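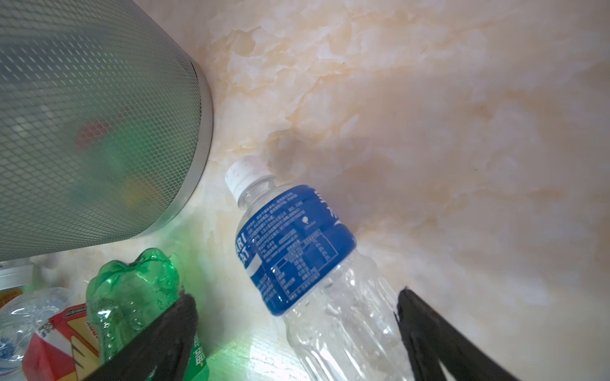 I have spent most of this rainy November morning sorting out the plastic bottles, and I've got a cup of tea and a lot to say about it, so please settle in or mute me for an hour, I won't mind at all. A thread on bottles, bins and labels that refuse to come off.

**2/** Some background for the newer people here (hello, and thank you for coming over from the bread thread!). We're in a ground-floor flat in Flikbridge, the kitchen is small, and we drink a frankly silly amount of fizzy pop and sports drinks between us. The bottles pile up faster than anything else in the place.

**3/** For years the system was one bin for everything and a big guilty sort-out the night before collection, standing there in slippers, fishing yoghurt lids out from under teabags. I do not recommend it. I did it for far too long and grumbled every single time.

**4/** What we have now is a metal mesh bin for the dry stuff, and bottles only go anywhere near it once they've been emptied and rinsed. I love a mesh bin. You can see more or less how full it is from across the room, it weighs next to nothing, and the smell never gets trapped the way it does in those lidded ones.

**5/** The one drawback of mesh, and I say this with affection, is drips. Anything wet goes straight through and you come back to a sticky patch on the floor. Ours has a pale marble pattern with lots of cream and beige in it, which is very pretty and hides dried lemonade so well that you only discover it with your sock.

**6/** So, rinsing. Half a cup of cold water, cap back on, good shake, pour it out, and then stand the bottle upside down in the dish rack for as long as you can stand to look at it. I used to skip the upside-down bit and I can tell you that a few drops left in the bottom will find their way out eventually.

**7/** The ridged ones are the worst for holding on to water, the sports drink sort. All those little horizontal grooves! You tip it up and think it's done, and there are still droplets sitting along the inside quite happily. Give it a tap on the bottom. If it's still beaded after that I let it go, life is short.

**8/** Talking of which, a word for Pocari Sweat, with the lovely blue label, which has become a bit of a fixture in this house. I first had one on a hot day years ago when there was nothing else cold left in the shop, and I thought the name was dreadful and the drink was marvellous. I still think both.

**9/** We get it from Arna, the little grocer's at the bottom of the hill, next to the key-cutting place. They have one tall fridge at the back with drinks from all over, and labels in languages I can't read a word of, and I always come out with something I hadn't gone in for. Last time it was pickled radish and a green bottle of pop that tasted of pear drops.

**10/** Labels, then. You'll get different answers depending on where you live. Our council leaflet says leave them on. My old flat in Trerard wanted them off, and I got so used to peeling them that I carried on here for ages without checking, like a person still setting an alarm for a job they've left.

**11/** If you do need them off, have a feel round for the join and see whether it's glued or just a sleeve. Sleeves come away nicely with a pair of kitchen scissors run down the side. The glued ones I fill with warm (not boiling!) water, leave for a few minutes and then peel slowly from one corner. Go too fast and you get that horrible papery fuzz on the paper ones.

**12/** Please don't use boiling water. I did once, on a big lemonade bottle, and it shrank and leaned over in the sink like something out of a melting clock painting. I kept it on the windowsill for a week to make people laugh and then had to admit it was rubbish.

**13/** Caps! I know this is the bit people have Feelings about. Ours go back on, screwed down after the bottle has been squashed, which is what the leaflet asks for. In Trerard they wanted them loose in a separate bag. Look yours up, it takes a minute, and then write it on a bit of paper inside the cupboard door so you never have to have the conversation again.

**14/** Squashing technique, for anyone with sore wrists like mine. Cap off, lay the bottle on its side on the floor, press down the middle with the flat of your foot (shoe on, please), then screw the cap back on while your foot is still there. It stays flat. It looks ridiculous and it works much better than wrestling with it in your hands.

**15/** The lumpy bottoms on fizzy bottles won't go flat however cross you get. They're made to hold pressure and they mean it. I squash the top half, leave the base alone and slot them in the bin with the bumpy end down, which makes a sort of foundation for the rest.

**16/** I should own up that my household does not follow any of this. What happens in real life is that bottles get put down *near* the bin. Beside it, in front of it, lying on the floor in the general neighbourhood of it. There is a theory in this house that if a bottle is within an arm's length of the bin then it has been thrown away.

**17/** I have tried moving the bin. I have tried a second bin. The second bin got bottles put down next to it as well, so then I had two little gatherings to tidy up, one by the kitchen door and one by the sofa, and I gave the second bin to the spare room where it holds wrapping paper and is very good at it.

**18/** What has helped a little is emptying it more often, before it gets to that wobbly stage where adding anything might bring the lot down. People will happily drop a bottle into a half-full bin. They will not play that stacking game with one that's brimming, and I can't blame them, I wouldn't either.

**19/** On bin liners: I don't use one for the bottles. I tip the whole thing straight into the outdoor box, and then the bin gets a wipe round with a soapy cloth. A washing-up brush is better for the mesh itself, a cloth just catches on it and leaves bits of fluff behind that you'll be picking out till Christmas.

**20/** If the mesh has gone sticky, put it in the shower. I mean it! Hot water, squirt of washing-up liquid, brush it from the outside and then again from the inside, shake it hard and stand it on an old towel. Do dry the rim properly though. My last one rusted all the way along there and left an orange ring on the floor that took some shifting.

**21/** For getting into bottles you want to *keep*, I have a long thin Kuroda brush from the hardware stall at the market, with a bendy wire handle. £4 and I've had it longer than the kettle. I keep a few of the sturdier bottles back for watering the tomatoes and the brush gets the green slime out of the corners.

**22/** About keeping bottles back. Be strict with yourself. I started with "a couple for the garden" and by the end of one summer I had 39 of them in the cupboard under the stairs. I only know because I was made to count them, out loud, while somebody else held the recycling box.

**23/** The rule now is that 6 may live under the stairs and anything over that goes out. Four are for watering, one has holes poked in the cap for seedlings, and one is for taking descaler down to the bathroom and has DO NOT DRINK on it in very large marker pen, on all sides.

**24/** A few people have asked about the deposit machines abroad and whether I'd like one here. Yes please. I fed bottles into one on holiday and had the loveliest quarter of an hour, with a little slip at the end that I spent on an ice cream. I'd be there every weekend with my trolley.

**25/** Someone's also just asked whether it's all right to leave a drop of drink in the bottom. I'd really rather you didn't, partly for the wasps in summer, and partly for whoever picks the box up and gets it down their sleeve. Tip it in the sink, swish, done.

**26/** And yes, the flavoured-milk ones need washing the same day. Not tomorrow. I opened one that had rolled under the car seat and I had to go and stand in the garden.

**27/** Well, the tea's gone cold and the rain has eased off a bit, so I'm going to take the box out while I can. There are 13 replies I haven't got to and I'll come back to them after lunch – especially the one about crisp tubes, which I have been wondering about myself.

**28/** Oh, and if anyone local is going past Arna this afternoon, could you let me know whether they've got the pear pop in? It was on the bottom shelf last time, behind the coconut water.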